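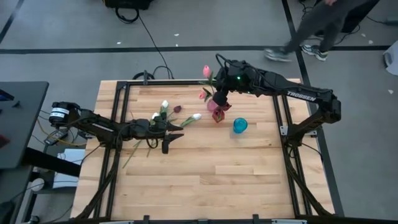
Toolmark examination is a branch of forensic science that compares marks left on a surface with the tools that may have made them. It is used most often in burglary cases, where doors, window frames, drawers and cash boxes have been forced open. A mark can be an impression, made when a hard edge is pressed into a softer material, or a striation, made when the edge slides across it. The surface matters as much as the tool. A wooden tabletop built from narrow strips, like the one in the photograph, changes in color and grain from one strip to the next, and a single scrape running across several strips may show fine detail in one and very little in its neighbor. Paint, soft metals and some plastics usually hold detail better than bare wood.

Basis

The working edge of a tool picks up small irregularities when it is made and more as it is used, sharpened or damaged. Examiners divide these features into classes. Class characteristics are shared by many tools, such as the width of a flat screwdriver blade or the spacing of the teeth on a pair of pliers. Individual characteristics are small nicks, burrs and ridges that are taken to be particular to one tool. Between them are subclass characteristics, which come from the manufacturing process and can be carried over a whole batch. Mistaking a subclass feature for an individual one is a known source of error.

Collection

Marks are photographed in place with a scale, first from a distance and then close up. Where possible, the marked object or a section of it is removed and taken to the laboratory. If this cannot be done, a cast is made with silicone rubber. Paint flakes and fibers near the mark are collected before casting, as the rubber can lift them.

Investigators are taught never to fit a suspect tool into a mark at the scene. Doing so may alter the mark, and it may also move paint or metal from one to the other. The tool is packaged separately with its tip protected.

Comparison

In the laboratory, the examiner makes test marks with the suspect tool, usually in lead sheet or another soft material, at several angles. The test marks and the questioned mark are then viewed side by side under a comparison microscope. Results are commonly reported as an identification, an elimination or an inconclusive finding – though the wording differs between laboratories, and some use a scale of support instead. Many laboratories require a second examiner to check the result.

Casteck burglaries

The method played a part in the case known locally as the Casteck burglaries, a series of break-ins at small shops over two winters. Entry was gained in each case by forcing a rear door. Police first treated the break-ins as unrelated. The link was made by examiner Ivone Bragança, who compared casts from a pharmacy, the Ong shoe store and the Festum music shop and found the same damaged corner in all 3 sets of marks.

A pry bar was recovered in August from a drainage channel beside the Ilel road. Benedito Amaral, a former delivery driver, was charged after the bar was traced to a tool set bought in his name. At trial, the defense argued that the bar was one of a production run of 400 and that the damaged corner could have come from the factory. Bragança testified that unused bars from the same run did not have the feature. Amaral was convicted on 2 counts of burglary and acquitted on the charge relating to the pharmacy, where the cast was of poorer quality.

Criticism

Critics have said that toolmark comparison depends too heavily on the judgment of the examiner and that error rates are difficult to establish. Tools also change with use, so a long gap between an offense and the recovery of a tool can make comparison impossible. Three-dimensional surface scanning and statistical scoring have been proposed as additions to visual comparison. Courts differ in how strongly they allow an examiner to state a conclusion.

See also

Forensic casting
Firearms examination
Trace evidence
Chain of custody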